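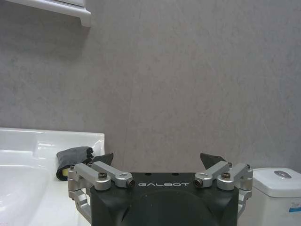

Forums > South America > Transfers and Day Tours > Riquelme airport to Nendell

saltbush_7
Has anyone used the Mutix shared transfer from Riquelme airport to Nendell since the June timetable change? Site lists 8 departures a day, the PDF lists 7. Arriving 14:10 with checked bags.

kerbside
The PDF is correct. The 15:00 was dropped. Next one after your arrival is 16:30, via Resumgate, so allow nearly 3 hours to the door.

tarn_and_col
Disagree on the routing. The 16:30 only goes via Resumgate if there is a booking from there. Ours took the bypass and was at the Nendell plaza by 18:40.

kerbside
Your booking confirmation will state "via R" or "direct". Mine said via R on both legs. I wouldn't plan a connection on the bypass.

saltbush_7
Fare shown is 3,680 one way. Is the return discounted?

ploverhead
Return leg was 2,563 when booked together. You have to select both before paying, it isn't applied afterwards.

tarn_and_col
At that price the public bus is better value. Same road, leaves from the far end of the car park.

ploverhead
Not with checked bags. The hold fills at the depot and the driver can refuse luggage. The transfer takes two pieces each.

saltbush_7
Booked the 16:30 return. Confirmation says via R.

Contact us | Terms of use | Back to top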